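Keeping a Wood Table Clean When It Doubles as a Desk
Posted Jul 24, 2018 by Damian Brzozowska
Filed under: Home > Furniture Care

Most kitchen tables end up as desks at some point. A tabletop that gets both meals and office work needs a little more care than one that gets only plates. None of this takes special products.

Daily wipe-down

Use a soft cloth wrung out in warm water with a drop of dish soap. Wipe with the grain, then go over it again with plain water and dry it with a towel. Do not let water stand on the surface. Skip the green scouring side of the sponge, even on dried oatmeal. Lay a damp cloth over the spot for 3 minutes and it will lift.

Seams and joints

Tables with leaves or panels collect crumbs in the seam. A dry toothbrush gets most of them out. For what is left, run the corner of an old plastic card down the gap. Vacuum before you wipe, or the crumbs turn to paste. If the two sides no longer sit level, look underneath for a loose latch or screw before you blame the wood.

Ink and pencil

Pencil comes off with a white eraser. Ballpoint is harder. Put a little rubbing alcohol on a cotton swab and test it under the table first, as it can dull some finishes. Elango Iyer wrote in to say that plain toothpaste took pen off his table. I tried it on mine and it left a cloudy patch that had to be buffed out.

Water rings

White rings are usually in the finish and not in the wood. Rub in a bit of petroleum jelly, leave it overnight and wipe it off in the morning. Dark rings have gone deeper and generally mean sanding.

Working at the table

Wipe the table and let it dry fully before you set down a computer. Grit under the rubber feet will scratch when the machine is pushed back and forth, so lift it to move it. Keep drinks on the far side from the keyboard, on a coaster. 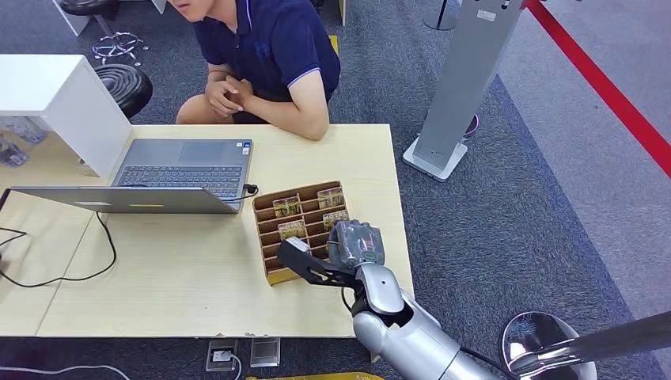
A laptop open on a pale wood-grain tabletop.

Stickers and tape

Warm old tape with a hair dryer on low and peel slowly. Cooking oil takes off the gum that stays behind. Wash the oil off with soapy water afterward.

In winter

Heated air dries wood out. By January our table has a gap at one end that closes again in spring. Keep the table away from the radiator and leave the gap alone. Do not fill it.

Next: Getting candle wax out of a tablecloth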